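Soft pads, dark rooms: a talk with Juniper Ferreira about choosing a hand-held gripper

Juniper Ferreira has three grippers on her kitchen bench when I arrive, and she moves them aside so that there is place for the tea. For the past two winters she has compared hand-held grippers for Sasarton, a small firm which makes bed-making and laundry routines for aged care homes. The tools have no arm behind them. A person holds the handle, squeezes, and does the chore, and the camera above the fingers records what an arm should later learn to do.

I had expected that we would speak first about the motors or the software. She wanted to speak about fingers.

"Everybody asks me which camera," she said. "I tell them, first show me what touches the cloth. If the pad is wrong, the best camera in the world will only record a beautiful failure."

Her comparison covered the Vostico, the Kofler and an older Zarneck which the firm already had in a cupboard. Each was used for the same tasks: lifting the corner of a doona, pulling a sheet flat, picking up a sock, and moving a pillow from one end of the bed to the other. She made 326 recordings in total, and she watched every one of them again at normal speed. I asked if this was not very boring.

"It was August and it was raining," she said. "I had a heater and a good chair."

The Zarneck was the first to leave. It has narrow, hard tips, which were made for picking small parts out of trays, and for that she still likes it. On a doona cover the tips took only the outer cloth and let the filling slide away. With a thick blanket it was worse. She found that she was twisting her wrist to help the tool, and a twist of the wrist is a movement that Sasarton's arm cannot copy well.

"I was cheating and I did not notice for 5 recordings," she said. "My hand was solving the problem. You have to be quite strict with your own hand."

The Kofler did better. Its fingers are long and a little flexible, and they slide under a folded edge without pushing it away. She gave it the best marks for sheets. Its weak point was the weight. At 200 grams more than the Vostico it does not sound heavy, but the extra mass sits at the front, and by the end of a morning her forearm was sore. The later recordings were slower than the early ones, and she could see this in the numbers before she admitted it to herself.

The Vostico, with its broad round pads, was the one she expected to dislike. She thought the pads would be too clumsy for thin fabric. For a single flat sheet on a tight mattress, she says, this is correct, and the Kofler wins there without any argument. But most beds in real life are not tight and flat. When there is already a fold or a bunch, the wide pads close on it and keep hold.

We came then to the question of light, where she became more animated and forgot her tea. The first tests were done in the Sasarton workshop under bright tubes, and all the cameras looked excellent. Then she took the tools to bedrooms with the curtains closed, the way a resident might have them during an afternoon sleep.

"In the workshop I learned which gripper is good," she said. "In the bedroom I learned which recording I can use. It was two different lists." 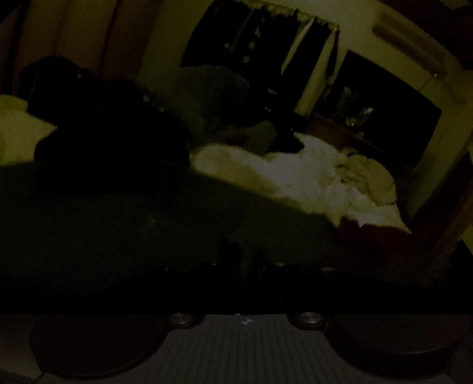 Dark cloth is the difficult part, according to Marcus, who worked with the recordings at Sasarton and joined us by phone for a few minutes. He said that white bedding remains readable for a long time when the light goes down, but a dark green blanket becomes one flat area, and the folds that tell you where to grip are nearly lost. He would prefer to have less contrast and more exposure, even when this costs some blur. He also asked Juniper, a little impatiently, when she would send him the settings for the last group.

She promised to send them in the evening. After he hung up she explained that the two of them do not agree on this matter. She thinks blur is the greater evil, because the moment when the fingers close is short, and if it is smeared you cannot say whether the pad was already touching the cloth. Her own suggestion is to move slower in dark rooms and leave the exposure alone. Marcus answers that slow movements teach the arm to be slow. They have left the point open, and the next round will be recorded in both ways.

I asked what she would advise to a small team which has money for only one tool. She did not like the question, but she answered it.

"For mixed bedding, the Vostico. For a laundry where everything is flat sheets, the Kofler, and change the operator often. But borrow before you buy, if they let you. Try it on your own ugliest blanket — the one at the bottom of the cupboard — and with the lights off."

She would change two things on the Vostico if she could. She would like pads that can be swapped without tools, and a handle with a smaller circumference. Her hands are small, and after some hours the grip feels to her like holding a jar. She has written to the maker about the handle and received a polite reply with no date in it.

The next round begins when the new pads for the Kofler arrive. They are softer than the old ones, and she hopes they will allow it to hold a bunched doona without squeezing so hard. The Zarneck has gone back to its cupboard at Sasarton, except for its charging cable, which fits the Vostico and which she does not intend to return.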